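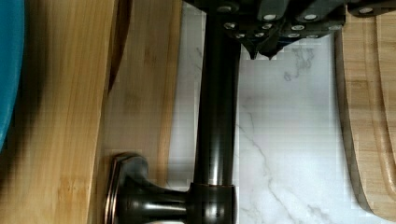 Bronze-finish rod, kitchen set.

Skarus Kitchen Words

A word list and set of short texts about home cooking, for people building spelling checkers, search tools and reading exercises. Version 5, released 6 March 2022.

What is in it

The main file, recipes.tsv, holds 2000 short recipes in plain English. Each row has an id, a title, an ingredient list, the method and a source code. The second file, terms.tsv, holds the kitchen words taken from those recipes, with plural forms and common misspellings. There is also a small file of unit names, units.tsv, which maps "tbsp", "Tbs." and "tablespoonful" to one spelling.

All files are UTF-8 with Unix line endings. Fields are separated by tabs. Steps inside the method field are separated by a vertical bar, so don't split on periods. Fractions are written as 1/2 and not as single characters.

Where the text comes from

Source codes are as follows.

REN: the Rendberg community cookbooks, typed in by hand from the printed copies.
ALX: the Alexiou collection of family recipe cards, used with permission.
GAL: recipes sent in through the Gallia web form.

Contributors' names were removed before release. Place names in titles were kept, so "Rendberg Rye Bread" is still there under that title. 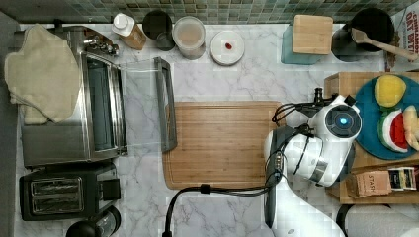
One user wrote in to ask why "broil" and "grill" are listed as separate terms when half the recipes use them for the same thing. They are separate because the list follows the words as written. If you want them merged, use the optional column "group" in terms.tsv, which puts both under "top heat".

Cleaning

Duplicate recipes were removed when both the ingredients and the method matched. Recipes that shared a title but differed in the method were kept. This is why there are several plain pancakes.

Oven temperatures are in Fahrenheit. In the Alexiou cards many were given as "slow" or "hot", and we left those alone. Spelling in the method field is as typed by the contributor. Corrected spelling is in terms.tsv only.

Known problems

69 rows in the GAL part have no yield. The field is empty and should be read as unknown.

Some REN recipes call for "1 can" with no size. We haven't tried to guess.

The misspelling column is strong on baking and weak on fish.
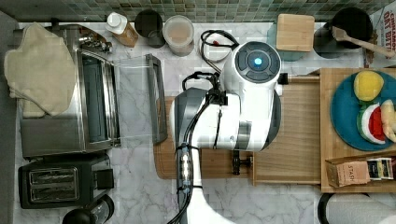 Please don't drop the old unit names in the next release, asked a reader on the issues page, because "gill" and "dessertspoon" are the only reason I downloaded this. They are staying. A flag for old units was added in January, and you can filter on it.

Checking your copy

The folder check/ has a sample of 100 rows with the expected output of the unit mapping. Run your own code on it and compare line by line. Blank lines at the end of the file are ignored.

License and use

Free to use and change, including in paid products, as long as you name Skarus Kitchen Words and the version number. The recipes have not been tested for food safety. Send corrections through the issues page with the row id and the text as you think it should read.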